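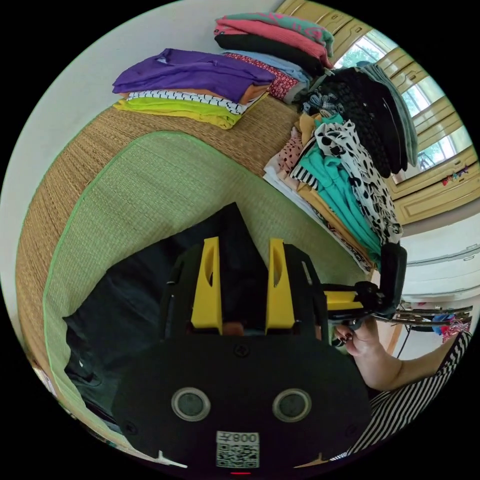
Sultetti Respiratory Monitoring provides overnight oximetry to adults at home, on referral from a GP, a sleep clinic or an occupational health service. A small recorder is worn on the wrist and a clip on one finger measures oxygen saturation and pulse rate while the patient is asleep. The clip works by passing light through the fingertip, and dark nail colour like that on the hand in the photograph can weaken the signal or alter the reading. Patients are asked to clear varnish from the index and middle fingers of the hand they do not write with. Acrylic and gel nails should be mentioned when the appointment is booked, as a toe or earlobe sensor can be sent instead.

Our office and equipment store are in Bruscombe. We do not run a walk-in clinic and we do not diagnose. Each recording is analysed, checked by a respiratory physiologist and returned to the referrer with a written report. Treatment decisions remain with the referrer.

What we measure

The standard test covers two consecutive nights. A single night can be misleading if the patient sleeps badly with unfamiliar equipment, and the second recording is usually the cleaner one. The report gives mean saturation, lowest saturation, time spent below 90 per cent, the oxygen desaturation index and a pulse rate trace for each night. Periods with a poor signal are marked and left out of the averages. A night with too little usable data is reported as incomplete and the test is repeated at no charge to the referrer.

Oximetry alone does not detect every sleep disorder. A normal result in a patient with marked daytime sleepiness does not rule out obstructive sleep apnoea, and the report says so where it applies. Referrers who need airflow and chest movement data should request the extended test, which uses a nasal cannula and an effort belt. 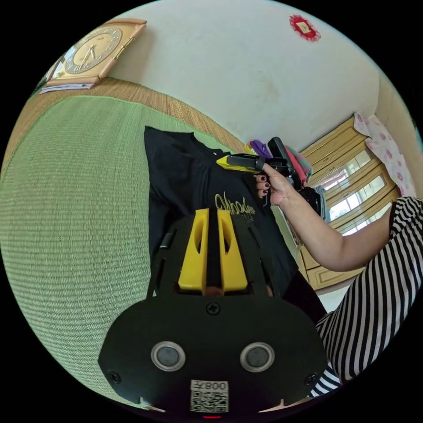
Equipment and software

Recorders are cleaned, charged and checked against a reference simulator before each issue. Any unit that reads outside tolerance is withdrawn. Finger sensors come in two sizes, and the fitting card in the pack shows how to choose between them. Batteries are replaced on a fixed schedule whatever their remaining charge.

Recordings are analysed in Skirnidia, our own reporting software, which replaced a spreadsheet system in June 2023. Skirnidia flags possible events and the physiologist accepts or rejects them one at a time. No report is issued on automatic scoring alone. Courier collection and delivery are handled by Gounder under a separate contract, and the pack carries a prepaid return label.

Activity and turnaround

In the last reporting year we received 3,950 referrals. Of these, 2,859 were for the standard test and the remainder were for the extended test or for repeat monitoring of patients already on treatment.
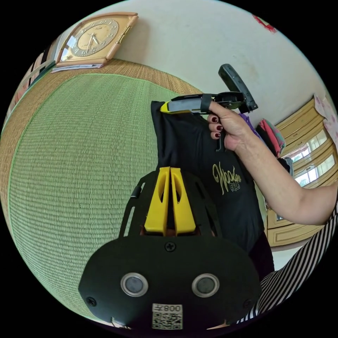
Reports are due within 10 working days of the recorder reaching Bruscombe. The period is counted from the day the unit is scanned in, so a late return by the patient does not shorten the time allowed for analysis. Results showing prolonged low saturation are telephoned to the referrer on the day they are read, with the written report to follow.

Patients who have not received a pack should contact the practice or clinic that referred them in the first instance. Referral forms, cleaning procedures and our data retention policy can be requested from the Bruscombe office by post or email.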